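Simulated robot learns to pull a marker from a mesh cup by practicing its near misses
Posted 11 February 2020 | Robotics, Simulation

Getting a pen out of a pen holder is the kind of job most of us do while looking at something else. For a robot arm it is surprisingly mean. The target is thin, it leans whichever way it fell, and there's a cup wrapped around most of it. So it was a real pleasure to read the new results from the Canura project, where a simulated arm has become very good at exactly this, using a training method that is simple enough to explain over lunch.

The method is called Nuslow. It begins in the usual way, with a set of human demonstrations (200 of them here), each one steering the virtual arm from a starting pose to a lifted marker. A policy is trained to copy them. Then comes the fun part. The team lets the policy run on its own, looks for the attempts that went wrong, and rewinds each one to the last moment when it could still have been saved. Practice restarts from there, again and again, with small changes to the marker's lean and the cup's position.

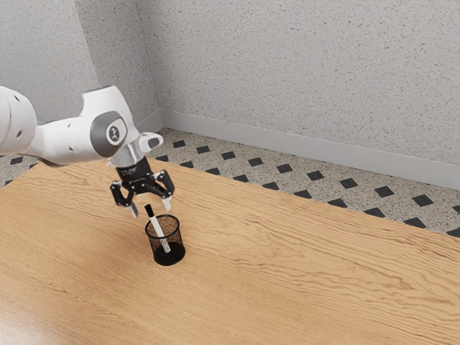 Those rewound moments are nearly always in the last stretch, with the fingers open over the rim. Crossing the table was never much of a problem, even for the plain copying policy. Lining up with a thin barrel was. In the first batch of runs the arm would often come down a little too far to one side, brush the cap, and close on air. Sometimes it closed on the rim and took the whole cup with it, which must have been fun to watch the first few times!

A neat detail is that Nuslow doesn't need anyone to mark where an attempt went bad. The simulator saves its full state at short intervals, and a second small network, trained on the same runs, guesses how likely success is from each saved state. When that guess drops sharply, the method steps back to the state just before the drop. The authors call these "hinge states," and they keep a running collection of them, throwing out the ones the policy has already mastered.

The camera setup is worth a mention too. The policy gets one view from beside the table and one from near the gripper, looking past the fingertips. The side view is good for judging height over the cup. The close view is better for fine sideways corrections, but it can be a confusing thing to learn from: the fingers sit right at the bottom, the mesh fills with shimmering rings, and the shine on the wood washes out the grain. The team left all of that in. They had tried a cleaner version of the room with flat colors and no glare, and the policy trained there fell apart as soon as the lighting changed.

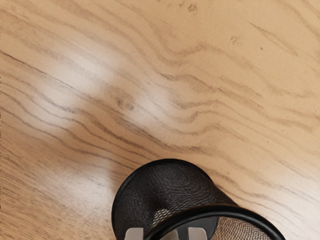
What the numbers say

The main test was 1,000 fresh attempts, with marker angles and cup positions that never came up in training. The plain copying policy failed 208 times. After Nuslow practice, failures dropped to 102. That is fewer than half as many, from the same demonstrations and with no extra human time at the controls.

The type of failure changed as well, and I found this the most interesting part of the write-up. Grabbing the rim has all but vanished. Most of what's left involves markers that lean so far over that the cap sits almost against the rim, leaving very little room for a fingertip on that side. A human would probably nudge the marker upright first. The current policy has never seen a nudge, so it has no reason to try one.

There was a surprise in the timing data, too. You might expect all that careful practice to produce a slow, fussy robot, but the trained policy spends less time hovering over the cup than the demonstrators did. People tended to stop, adjust, stop again and then commit. The policy makes its corrections on the way down.

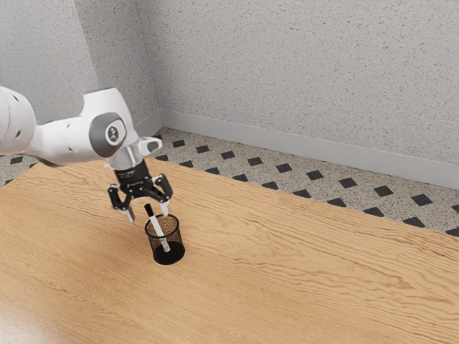

The simulated arm with its gripper open above the mesh pen cup and marker.

The room, the table and the arm were all built in Flirov, the simulator the group has used for its earlier work on drawers and jar lids. Its recent update made saving and restoring a state much cheaper, and the authors say Nuslow would have been painfully slow without it. Even so, the practice phase is the most expensive part of the whole recipe, and they are open about that. They'd like to cut it down by being pickier about which hinge states to keep.

Everything so far has happened in simulation, and a real marker in a real cup will bring its own troubles: fingers that slip, cups that slide, caps that come off. The plan is to move to a physical arm in June, at the Mercado lab, starting with the same cup-and-marker task before adding scissors and rulers to the holder. I can't wait to see how the scissors go.

The write-up includes a long appendix on how the success network was trained, along with plots of how the collection of hinge states grew and shrank over time. If you work on grasping at all, go straight to the section on rejected states. It covers two versions of the method that didn't work, including one that rewound too far and ended up spending nearly all its practice on reaching across an open table. Code for the practice loop is due out with the next Canura release, together with the saved states from the main test.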